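Zustavex held-out baskets: does the wrist view matter?

durnside
Trained the Sima policy on 500 demos of the two-basket transfer task, then reran with 600. Both use wrist plus fixed view. With the wrist stream masked at test time, grasps on the tape roll fell apart – the carrot barely changed. Stills from our setup, two wrist and one fixed:

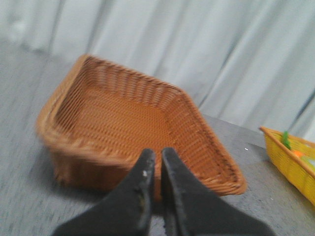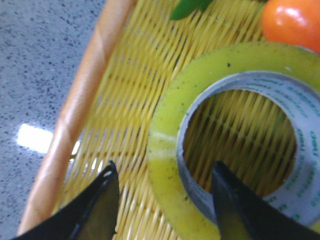
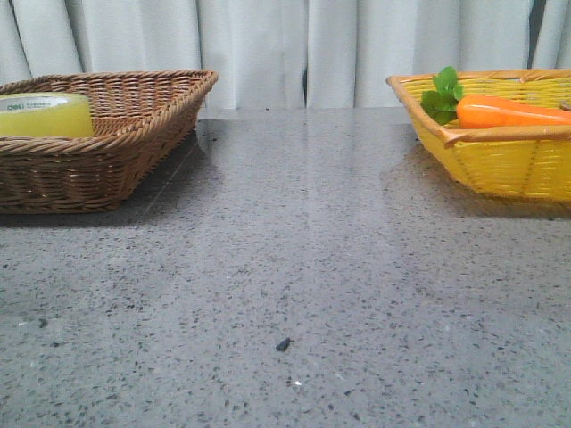
My read is that the policy takes grasp height from the wrist view and basket choice from the fixed one. Eval was 153 trials per condition.

ditow_k
I don't buy it. Masking at test time puts the policy off distribution. Retrain without the wrist stream and compare.

durnside
Fair, but then why does the carrot hold up?

ditow_k
Easier to grab. You can miss the height and still get it.

pell1909
Agree with ditow on retraining. Also try wrist only – ours did fine that way.

durnside
OK, queuing both with the 600 set.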